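2/15/24

Long day, mostly on the planner. I came in wanting to finish the merge of the new approach code into Estby and ended up chasing a timing problem until after lunch.

The planner takes a target pose from the detector, picks a pre-grasp point a short way off, and drives the arm there before it closes in. Last night's log had 3104 lines in it and most of them were the same warning, "target older than limit." The detector was stamping each pose when it finished the work, and the planner was comparing that to the time the frame came in. Two clocks, in effect. I moved the stamp to the front of the pipeline and the warnings stopped. Then I put the tea and the water out again and ran the approach at low speed.
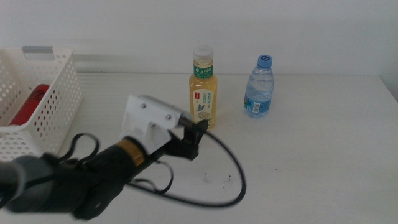 Approach test with the tea bottle and the water bottle, slow speed.

The cable is still not in the collision model. I keep putting it off. The planner treats the arm as a set of capsules and the cable as nothing, so any path that looks clear on the screen may still drag a loop across the table. For now I have a fat box around the wrist, which costs us some reach close to the table. I would like to model the loop as a soft keep-out zone that moves with the last joint, but that means touching the Genero config files and I don't want to do that the same week as a merge.

After that I worked on ordering. With the can in play as well as the two bottles, the planner has to decide what to go for first, and it was choosing by distance only. I added a penalty for anything standing close behind another object. It is a crude number and I set it by hand.
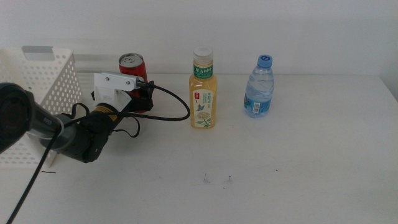 Afternoon: the wrist view

Switched to the wrist camera after lunch. The detector from Rirkgate does well on opaque things and badly on clear plastic. On the water bottle the box jumps by up to 11 pixels between frames with the arm parked, and it mostly jumps up and down, so I think it is locking on to the label in some frames and the full outline in others. I tried averaging over a few frames. That steadies it but adds lag, and the lag shows up as soon as the arm moves.

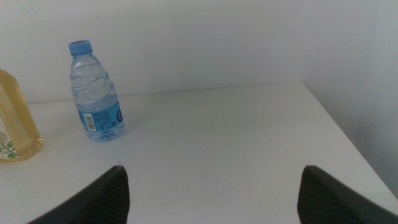 Gerrit Nkosi thought I should stop averaging and throw out the jumps instead, keeping the last good box until two frames in a row agree. He also said the depth on clear plastic isn't worth trusting at all and I should take the height from the table plane. I wrote the first part before I went for coffee. It took 45 lines with the tests. The second part needs the table calibration redone, and the one we have is from December.

Then the can. Color makes it easy to find, but the box needs to be right at the sides or the fingers don't center. I slowed the last part of the approach and had the controller correct sideways using the wrist view only, ignoring the fixed camera once the target fills enough of the picture. The switch between the two is a hard threshold. It should probably be a blend.
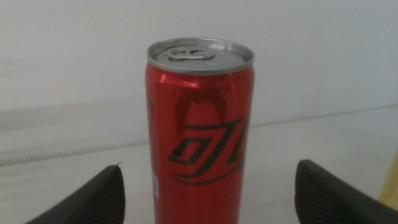 Gerrit Nkosi's view was that a blend would hide calibration errors, and that he would sooner have a hard switch that logs the gap between the two estimates every time it fires. Fair point. I added the log line and left the threshold alone.

Still to do: push the branch, ask Nasution for the newer driver, redo the table calibration, and write down the penalty number somewhere other than in the code. Left the merge open overnight.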